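Director's Diary: Entry for 30/06/2020

The Dinport Town Library closed its reading rooms in April, and this entry records the close of the third full month of restricted service. The building remains shut to the public. Lending by collection from the side door continues on the hours already announced, and staff have kept to those hours without exception.

The morning was given over to the local history collection. The transfer of the Enriquez papers from the basement to the upper store is now complete. The papers fill 21 boxes, of which 19 are in sound condition. The remaining two show staining along the lower edge and have been set apart until a conservator can examine them. The staining is old and does not appear in the 1988 inventory, and I have asked that the inventory be corrected.

Mr. Eduardo Espiritu, who has charge of the collection, reports that the letters are in better order than the accession notes led us to expect. The greater part concerns the ferry company at Losus and its long dispute with the town over the landing fees. There is also a run of household accounts, kept in pencil, and a quantity of receipts for rope. Mr. Espiritu believes that the household accounts will be of more use to readers than the ferry letters. I am inclined to agree, although the ferry letters are what we are asked for.

The catalog of the papers will hold nearly 2000 entries when finished. It was begun under my predecessor and has been stopped twice, once for want of money and once for want of shelf space. The present closure has allowed it to go forward at a pace that would not have been possible with the reading room open. I record this without satisfaction. The readers who would have used the catalog are at home, and several of them are of an age at which a year's delay is a serious matter.
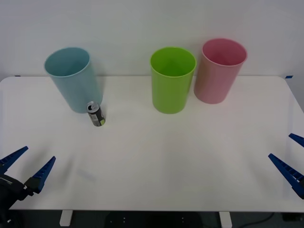

Three plastic cups standing near the back of a white table.

At eleven I spoke by telephone with the regional office at Plamia regarding the return of borrowed books. Their present advice is that returned items be held apart before they are put back on the shelves. We have been doing so, and the periodicals room is now almost wholly taken up by crates. I asked whether the branch at Losus might send its returns directly to Plamia for the summer. The matter is to be considered, and I am to telephone again.

The afternoon post brought 13 letters from readers. Most asked when the building would open. One asked that we not open at all until the heating in the north room is repaired - a fair point, and one that has been made by the same reader in each of the past four winters. One enclosed a county atlas borrowed by the writer's late father, with an offer to pay the fine. I have replied that no fine is due and that we are grateful to have the atlas again. The map of the Losus marshes is missing, as it was, according to the issue slip, when the volume was lent.

The estimate for the roof above the stairwell has arrived and is higher than the sum set aside. I have asked for it to be divided so that the gutter may be done before the autumn. The slates may have to wait until the next budget.

Mr. Espiritu left at five with the draft of the finding aid. I stayed to sign the quarterly return and to lock the upper store. The second key to that store is still not accounted for.

Comments

R. Dunmore: My aunt worked in the ferry office at Losus. Will the letters be open to family members before the general public?

Hattie: Glad to hear the north room heating has been noted. Again.

oldmarsh: I may have a copy of the marshes map from that atlas. Who should I write to?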